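The long life of the school bag

Every January the same bags go on sale across the country, stacked by the door in discount stores and hung in rows at the uniform shop. By the end of term two a good number of them are in the bin. The zip has gone, or a strap has pulled out of its seam, and a new bag costs less than most people think a repair would.

In Grerkley, a river town with one high school and two primaries, a small workshop has spent the past four years testing that assumption. Darko Bag Repairs takes up the back half of an old saddlery on the main street. It fixed 3451 bags in its first three years, most of them school backpacks, and the owners kept a card for each one. The cards list the fault, the age of the bag if the customer knew it, and the price charged.

The results are fairly consistent. Zips come first by a long way. Shoulder straps are second, usually at the top where the webbing meets the back panel. Torn bases come third, and then a long tail of broken buckles, perished linings and mesh side pockets that have been asked to hold a full metal drink bottle.

A zip that won't close is often not a broken zip. The slider is a small metal clamp that presses the two rows of teeth together, and over time it spreads. Replacing the slider takes a few minutes and the part costs less than a cup of coffee. Replacing a whole zip means unpicking the binding inside the bag, which can take an hour, and that is the job most repairers would prefer to talk a customer out of if the slider will do.

Straps are more serious. A Year 7 student with a laptop, a lunch box and a sports uniform is carrying a fair load, and nearly all of it hangs from two short lines of stitching. Cheap bags are sewn there once. Better ones have a box of stitches with a cross through it, and the webbing runs several centimetres into the seam before it stops. It is worth turning a bag inside out in the shop and having a look before you pay.

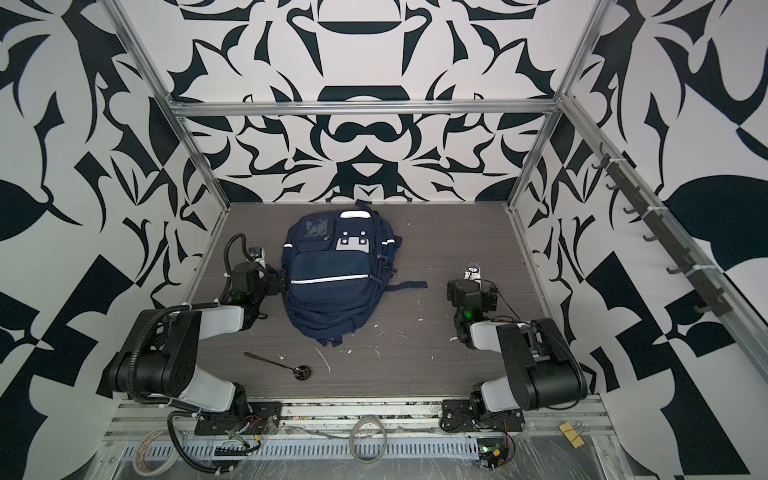
Fabric matters less than people expect. Polyester packs are often sold by denier, a measure of the weight of the yarn, and 600 is a common number on the tag. It wears well enough for school. A bag made of lighter cloth can outlast it if the seams are bound and the base is doubled. What finishes off most polyester is the coating on the inside, which goes sticky and then flakes, and no repairer has a good answer for that. Keeping the bag out of a hot car helps.

Washing is another matter on which families and repairers disagree. Plenty of bags go through the machine at the end of each term and seem to survive. The workshop would rather they didn't. Its advice is to shake out the crumbs, sponge the lining with lukewarm water and a little wool wash, and hang the bag upside down in the shade with every pocket open. Banana is best left to dry and then scraped.

The schools have taken some interest. Clala Primary, on the north side of the river, began a bag exchange two years ago after the uniform shop found itself with a cupboard full of lost property. Families hand in bags their children have outgrown, the workshop fixes the ones worth fixing, and they are sold at the June fete for a few dollars each. The first exchange put 100 bags back into use. Last year it was 200, and there was a queue.

The high school is a harder sell. Older students want a particular bag, and a second-hand one has to be the right one. The Inetti packs sold through the office for the past several years do come back for repair, though. They are dear to buy and the warranty doesn't cover wear, so parents are more willing to pay for a new slider than to start again.

Cost remains the sticking point. A repaired strap at Darko is $18 — more than half the price of the cheapest new backpack in town. The workshop doesn't argue with customers who walk away at that point. Some return with the same bag a few weeks later, after a safety pin has given out.

Bags can be dropped off during shop hours. Repairs are usually ready within a week, except in the last fortnight of the holidays, when the wait is closer to three.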